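Vemwood Park Neighbors, minutes of the meeting of 20th October

Present: Manuela Mazza (chair), Hanrahan (minutes), 5 members, 2 dogs.

1. September minutes. Approved after the word "shouting" was changed to "discussion."

2. Drinking fountain. The city still plans to take out the 1875 fountain and put up a parking pay station. Mazza has asked three times to see the drawings and has now been sent the same map of a different park. She will ask again, in capital letters.

3. Night lighting. Futer, the contractor, says the new lamps meet the standard. Members living on the north side say they can read in bed by them. Futer to be invited in November and seated facing a lamp.

4. Petition. 100 signatures so far, one of them "Batman." Agreed to claim 99.

5. Kids' corner. To continue at meetings. Jistunden bakery will go on sending rolls.
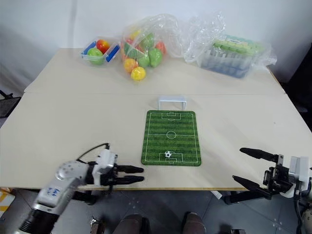 Kids' corner: tabletop soccer, with toy apples.

6. Any other business. A motion to limit any other business to ten minutes was debated for twenty and tabled.

Next meeting in the library basement, if the key is found. Hanrahan to look for the key.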